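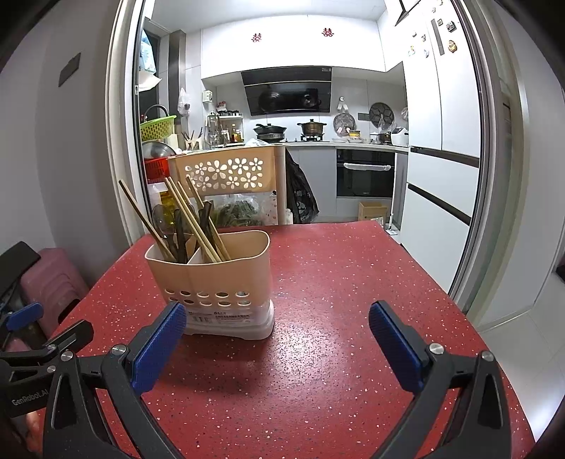

Von: Baoshan Deng
An: Liste Arbeitsorganisation
Datum: 28. September 2021
Betreff: Re: Automatisierung Spülküche und Besteckplatz, Stand nach Phase 2

Hallo zusammen,

Antworten auf Rocíos Punkte unten, jeweils unter dem Zitat. Die Ticketnummern habe ich weggelassen, die stehen im Protokoll.

Rocío Iglesias schrieb:
> Aus der Teambesprechung in Haus Fotska kamen mehrere Fragen zurück.
> Erstens: Wer ist künftig für das Einsortieren von Besteck und
> Kochwerkzeug zuständig, wenn der Greifarm am Ausgabeplatz läuft?
> In der Tätigkeitsbeschreibung steht weiterhin »Küchenhilfe,
> sämtliche Sortierarbeiten«.

Die Beschreibung ist veraltet und wird ersetzt. Der Arm übernimmt das Einsortieren in die Standardbehälter, also Löffel, Stäbchen und Kellen bis zur freigegebenen Länge. Messer, Glas und alles mit Deckel bleiben Handarbeit. Das ist so auch mit Brostetti vereinbart, deren Freigabe für Klingen nicht vorliegt und vor Januar nicht kommt.

Für die Schicht heißt das: Die Person am Besteckplatz sortiert nur noch Ausnahmen und quittiert Störungen. Die Zeit dafür ist in der neuen Planung mit einer halben Stelle angesetzt. Ich halte das für knapp. Im Probebetrieb gab es Schichten, in denen der Arm ruhig durchlief, und solche, in denen ständig jemand danebenstehen musste, meistens wegen verhakter Stäbchen im Behälter.

> Zweitens: Im Testprotokoll ist von 1.777 Greifvorgängen die Rede.
> Sind darin die Wiederholungen enthalten? Die Kolleginnen
> haben den Eindruck, dass Fehlgriffe nicht mitgezählt wurden.

Ja, Wiederholungen sind enthalten. Gezählt wird jedes Schließen der Backen, unabhängig vom Ergebnis. Nicht enthalten sind Eingriffe von Hand, und das erklärt vermutlich den Eindruck. Wenn jemand einen Löffel selbst umsteckt, taucht das in der Auswertung von Flarar nirgends auf. Ich habe beantragt, dass am Platz ein Taster für »manuell erledigt« nachgerüstet wird. Bis dahin bitte Strichliste, auch wenn es lästig ist. Ohne diese Zahlen kann ich den Personalansatz nicht begründen.

> Drittens: Es wurde angeordnet, dass Behälter immer an der gleichen
> Stelle stehen und nichts daneben abgestellt wird. In der kleinen
> Küche geht das nicht. Dort stehen Flaschen, Siebe und Körbe
> auf derselben Fläche, auf der gearbeitet wird.

Die Anordnung gilt nur für den Ausgabeplatz, das war im Rundschreiben schlecht formuliert. Für die kleine Küche ist kein Arm vorgesehen. Am Ausgabeplatz bleibt es dabei: 300 mm freier Streifen vor dem Behälter, Abtropfschale bündig an der Markierung. Löcher im Behälter sind kein Problem, spiegelnde Arbeitsflächen dagegen schon. Dort bitte die matte Unterlage verwenden.

Zur Sache selbst noch eine Bemerkung. Der Arbeitsplatz wird durch solche Vorgaben enger geführt als bisher. Früher hat jede Schicht ihre Sachen so hingestellt, wie es für sie passte. Dass das wegfällt, ist eine Änderung der Arbeitsbedingungen und gehört als solche in die Gefährdungsbeurteilung, Abschnitt psychische Belastung. Der Entwurf von Xue führt dort bisher nur Lärm und Taktbindung auf.

> Viertens: Wer wird geschult, und zählt das als Arbeitszeit?

Es zählt als Arbeitszeit, ohne Ausnahme. Geschult werden alle, die am Platz eingesetzt werden, auch Aushilfen. Vorgesehen sind 2 Termine pro Person: Bedienung und Störungsbehebung, dann Reinigung der Fingerauflagen und Wiederanlauf. Wer nur den ersten Termin hatte, darf den Arm stillsetzen, aber nicht wieder freigeben. Der Not-Halt ist davon natürlich nicht betroffen, den betätigt jeder.

> Fünftens: Bleiben die Stunden der Frühschicht?

Bis zum Ende der Probephase ja, das ist schriftlich zugesagt. Danach offen. Im Konzept steht »Umverteilung zugunsten der Warenannahme« – ohne Zahlen und ohne Aussage zur Eingruppierung. Ich werde dem Konzept in dieser Form nicht zustimmen und bitte um Rückmeldung, falls jemand auf der Liste eine Vereinbarung aus einem vergleichbaren Betrieb hat, in der das sauber geregelt ist.

Die Strichlisten bitte direkt an mich, eingescannt genügt.

Gruß
Baoshan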